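4.2 Weighing things on a crowded worktop

I went into this part of the study thinking the scale would be the dull bit. It's a small digital one, and I'd put it in the middle of the table with the lemon slices on their board in front. 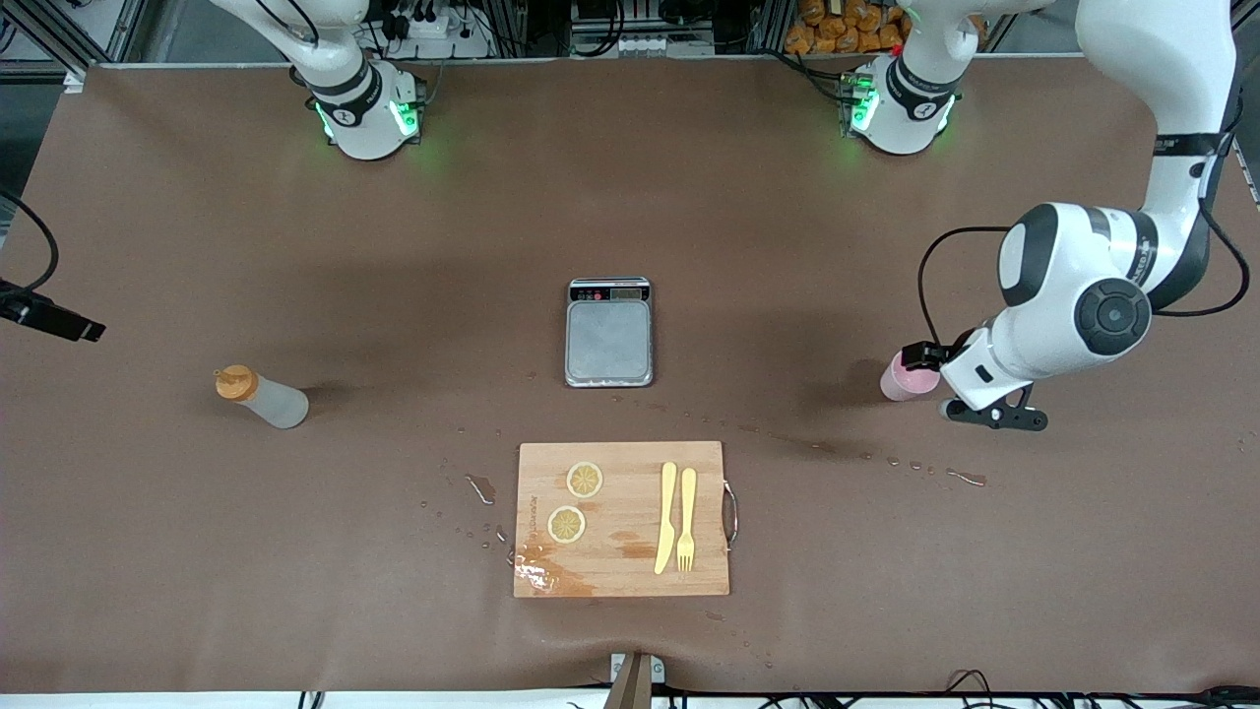 Figure 2. Kitchen scale, squeeze bottle and cutting board with lemon slices.

Edem Abugri wrote back on my draft that home cooks hardly ever weigh a lemon, they just squeeze until it tastes right, and could I please say so. Fair enough! Of the 403 diary entries we collected in Perkent, only eight mention weighing fruit at all (and two of those were for marmalade). Still, people did like having the scale within reach of the board, and I've kept it there for the dressing task in section 4.3.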